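Table setters / clear-up help wanted, Treltitz Play Kitchen

Need 2 people for February, maybe longer if it goes well. Mornings mostly, 8 till noon. Pay is 83 a shift plus lunch.

What it is: laying out the tables before the kids' groups come in, clearing after, washing, drying, stacking. All the tableware goes back on the right shelf in the Lelska room, not the Auer room. Different shelves, people mix them up constantly.

You should be
- ok on your feet all morning
- quick with a dish towel
- fine with noise, spills, glitter on craft days
- able to lift a full crate up the back steps

No experience needed. Kitchen or daycare work is a plus but we'll show you. Bring flat shoes. Aprons are here, they run large.

We had almost 100 kids thru last month and the two of us left can't keep up, so if you can start right away say so in the first line of your email.

Trial shift is paid, same rate. Takes one morning, you set up one table, stay for a group, clear down.

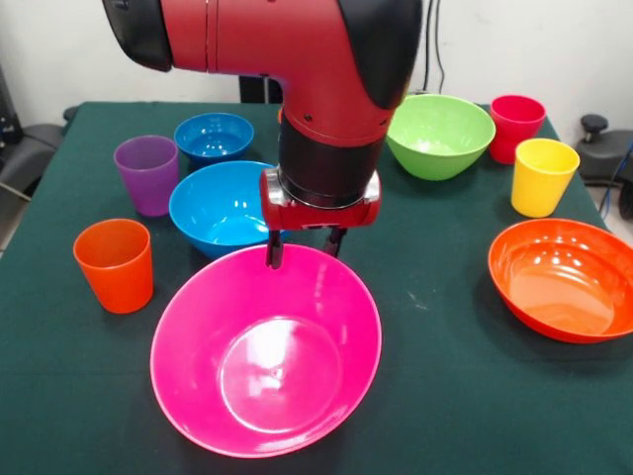
Setup is the part we're pickiest on. Cloth goes on first, smoothed flat, then bowls and cups on top. Mix the colors up, like the pink bowl in front with blue ones behind and the orange and purple cups over to the left. Big shallow bowl nearest the kids' side so they can reach in. Don't nest anything untill clear-up.

To apply: short note to Hsiu-ying Tseng, front desk, Henier building, or call ext. 981 before noon. No resume neccessary, just tell us which mornings you have.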